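Kurell releases Nandadik 2, planning software for two-armed tabletop robots

December release brings shared motion planning, a revised perception module and a new operator log

Kurell today announced the general release of Nandadik 2, the second major version of its control and planning software for small robot arms working in pairs. The software is available to existing licence holders at no extra charge and to new customers from Saturday.

Nandadik 2 plans the movement of both arms together. In the first version, each arm was given its own path and one was held back whenever the two paths came close. The new planner treats the table as a single shared space and works out both paths before either arm moves. It checks the plan again 20 times a second and stops both arms if an object is found outside its expected position.

"Our customers asked for fewer pauses and clearer reasons when a pause does occur," said Celeste Palma, Head of Software at Kurell. "Every stop is now recorded with the object, the arm and the rule concerned."

The perception module has also been rewritten. It looks down on the work surface from above and marks the outline and angle of each loose item, including small items with an uneven shape. Shiny containers, which can confuse outline detection, may now be entered as fixed zones and left out of the search.
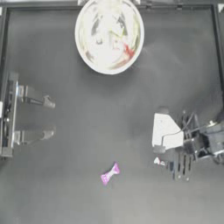
A bow-tie-shaped item on the work surface, between the grippers, with a white bowl at the top. Photo: Kurell

Development was carried out with Bukley, which supplied test tables and reviewed the operator log. The final test set contained 298 placing tasks, each repeated with the item turned to a different starting angle. Full results, including failed attempts, are given in the release notes.

"We wished to see the failures as well as the successes, and the log made that possible," said Waqas Lodhi, Automation Manager at Bukley. "Our staff were able to read it without specialist training."

Nandadik 2 includes a simulator, a calibration tool and a library of 100 sample tasks. Settings files from the first version can be imported, although users must repeat the calibration of each arm before running a saved task. Support for the first version will continue for one further year.

Enquiries about licences should be addressed to Teodora Ivanov at the Kurell press and customer office.

ENDS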